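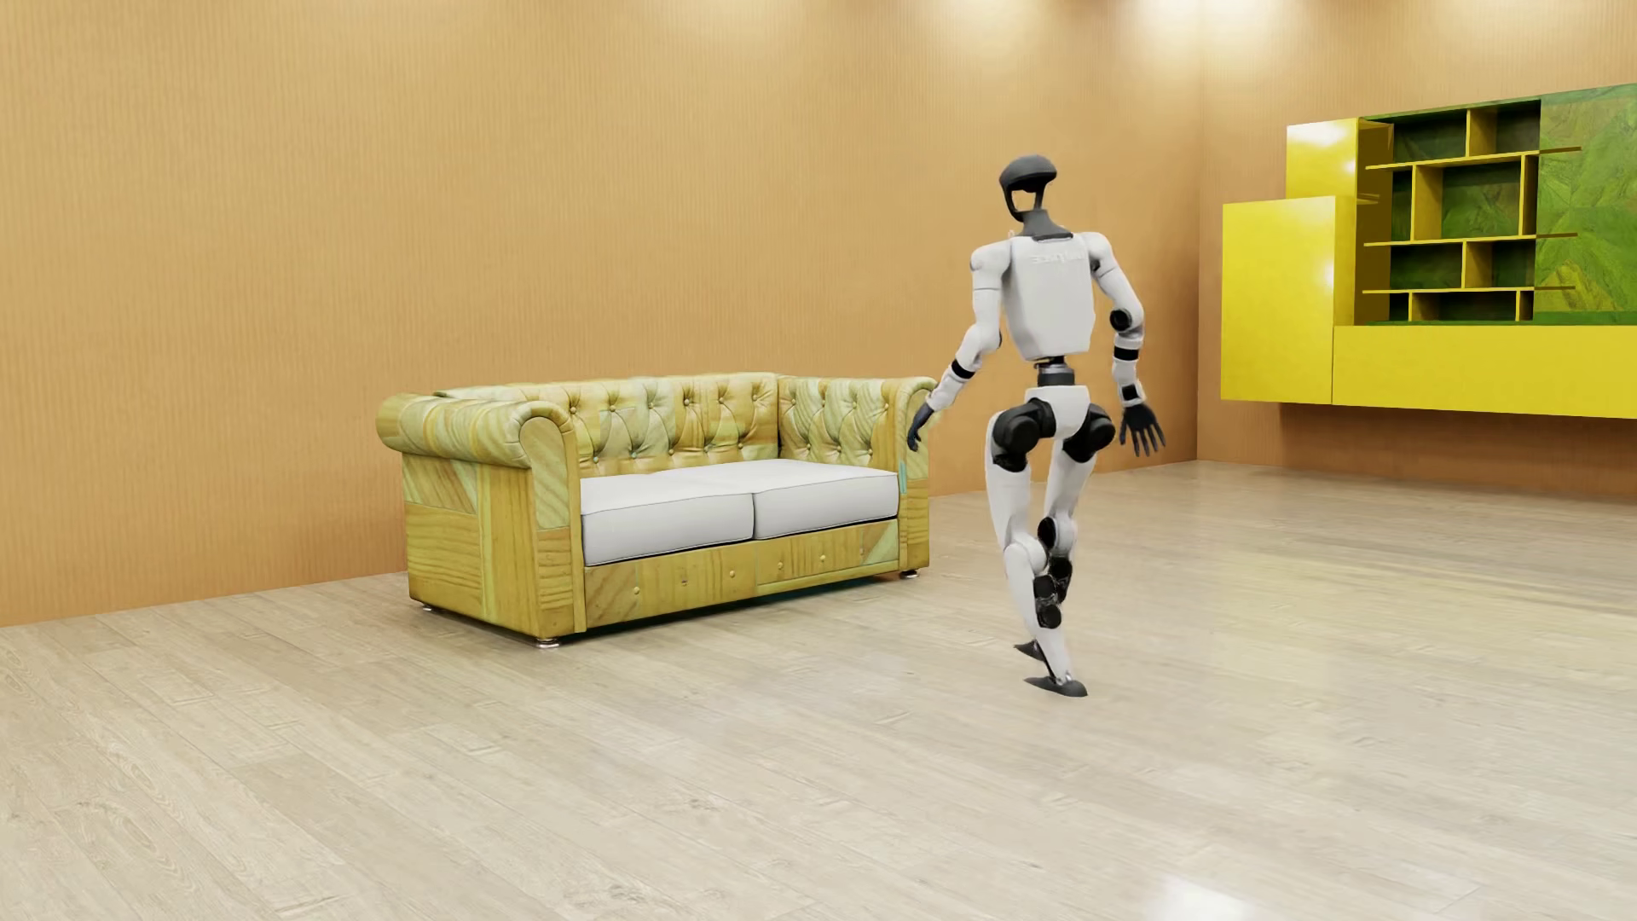
**Venckus Gait & Reach** is a whole-body motion planner for humanoid robots that have to walk and use their hands in the same room. It takes a base goal, a hand goal or both, and returns footsteps, a pelvis path and arm trajectories on one shared time base. The package is written and maintained by Coltbridge and runs on Linux, either on the robot's own computer or on a workstation beside the simulator.

## What it does

Most planners stop the robot, check its balance and then move the arm. Gait & Reach solves the two together, so a hand can start towards its target while one foot is still off the floor. The arm is slowed if the predicted centre of pressure comes too near the edge of the stance foot. The stride is never lengthened to suit the arm.

Furniture is treated as a set of surfaces. Each surface can be marked as *avoid*, *may touch* or *support*. A sofa arm marked *may touch* can be approached closely by a hand but will not be loaded. The same arm marked *support* can carry up to the force limit set in the robot file.

## Scene input

- Simulated rooms: mesh plus collision hulls. Textures are ignored by the planner and may be anything; random textures are useful for testing the perception module.
- Real rooms: depth data through the Drorbridge perception module (sold separately).
- Floors: flat only. Steps and ramps are planned for a later release.

Rooms with tall open shelving need their own hulls for each divider if the hands are to go between them. A single box round the unit plans faster and is enough for walking past.

## Specification

| Item | Value |
|---|---|
| Replanning rate | 20 Hz |
| Footstep horizon | 15 steps |
| Arms planned together | 2 |
| Default control port | 2101 |
| Interfaces | C++, Python |
| Robot description | URDF with joint and torque limits |

The replanning rate applies to the reference room supplied with the package. Large meshes with no collision hulls will lower it.

## Swing foot and near obstacles

The swing foot is checked over its whole path, including the toe-down part just after lift-off. Earlier releases checked the flat sole only, and long-footed robots could clip low furniture legs when turning. Users who added extra clearance to work round this should set `swing_margin` back to its default.

Hand paths near furniture use the full finger geometry. If the hand is modelled as a plain box, set `hand_model: box` – the planner will otherwise look for finger links and stop with an error.

## Licences and support

A licence covers one robot and any number of simulated copies of it. The Heltmont bundle adds the room editor and the playback tool, which steps through a stored plan with the contact state of each foot and hand. Plans stored by the previous release can be played back but not edited.

Prys Mostyn handles trial licences and questions about robot files. Please send the URDF and the log from a failed plan with the first message.

Page revised Thursday, September 19, 2019.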